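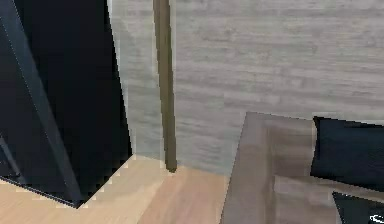

Speaker notes: Hallways, stairs and other rooms we forget to light
Kustberg, April 21, 2023, small hall
Lesego Magagula

Slide 1. Title
Say hello, thank Nosipho Lekota for the invitation. Mention that the handout is by the door and has the numbers, so people can put their pens down.

Slide 2. Where this talk comes from
I spent February going back to homes our office finished in Odness. There were 12 homes. I asked the people living there which room they would light differently if they could start over. I expected kitchens. Most of them said the hallway.
Pause here. Ask who has a hallway with one ceiling light in the middle. Wait for hands.

Slide 3. What goes wrong
One fixture, center of the ceiling, picked last with whatever money is left. You get a bright spot on the floor and dark ends. Coats and closets make it worse. A tall dark closet takes up a lot of the light that reaches it and gives very little back.
People then put in a stronger bulb. The bright spot gets brighter and the ends still look dark next to it.

Slide 4. Light the walls
Main point of the first half. Go slow.
We judge how bright a room is mostly from its walls. Move the light toward the wall and the same bulb seems to do more. Keep the fixture far enough out that it doesn't pick up every bump in the plaster.
Lundgren apartment: two small wall lights in place of the ceiling one. Total bill with the electrician was $2,185. Someone will ask, so say it before they do. Most of that was opening and patching the wall.

Slide 5. Color of the surfaces
Pale matte finishes help. Dark gloss gives you reflections of the fixture and not much else. If the client loves the dark closet, keep it and light the wall across from it.
Skip the paint chart if we are past the 15 minute mark.

Slide 6. Stairs
Different problem. You need to see the edge of each step going down. Light from straight above flattens the steps. Light from the side, low, gives each tread an edge.
Tell the Rullus story: 64 steps over four floors, one switch at the bottom. Residents used their phones. We added a switch on every landing before we touched a single fixture, and the complaints stopped.

Slide 7. Switches
Short slide. One at each end of the hall, one at each end of the stairs. Reachable before you step into the dark. Check which way the door swings.

Slide 8. Night
Low light, warm, near the floor, on a sensor. The woman in the last Odness home is 82 and had been leaving the bathroom light on all night with the door open. A single plug-in light did the job.

Slide 9. Questions
If it is quiet, ask Nosipho about the school corridor.
Leave the contact slide up. Return the clicker to the front desk.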